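Collectibles > Coins & Tokens > Tokens > Transport tokens

Putora token

4 min read

The Putora token is a small brass fare piece issued by the Putora tram company, later picked up by collectors of transport tokens. Round, center hole, plain edge. Three main types, plus a handful of trial strikes. Not legal tender at any point, though shops near the depot took them as small change.

Background

Putora ran short of paper tickets in its second winter and ordered metal tokens from the Femetti works. First delivery came in February. Conductors disliked them - heavy in the bag, easy to mix up with coins. The company kept them anyway until fares went up and the whole stock was called in. Most were melted. One crate was'nt, and turned up later in the Abou Jaoude estate sale.

Types

Type I. Large letters, hole slightly off center on many pieces. 1,319 struck.
Type II. Small letters, beaded rim. 1,127 struck.
Type III. As type II but with a tram on the reverse. 963 struck, and the one most people want.
Trial strikes. Copper, no hole. Numbers unknown.

The figures come from the Femetti order book, transcribed by Lina Aoun. Hadi Saab has argued that the type II figure includes replacements for a spoiled batch. Not settled.

Collecting

Prices depend on the hole more than the wear. A clean, centered hole on type I can double the price. Cleaned pieces sell badly. Lots of 400 or more from the Abou Jaoude crate were split up by the dealer Flavodard and sold in paper envelopes, and an original envelope adds a little value by itself. 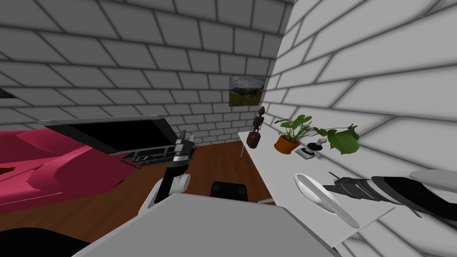
Forgeries

Cast copies of type III exist. Soft lettering, seam on the edge, usualy underweight. Sigrún Bach published the first list of known casts, with die comparisons. Tarek Hijazi added two more, both with the tram facing the wrong way.

See also

Depot checks
Holed tokens
Sawsan Dabbas (token cataloger)

Contact | Copyright | Back to top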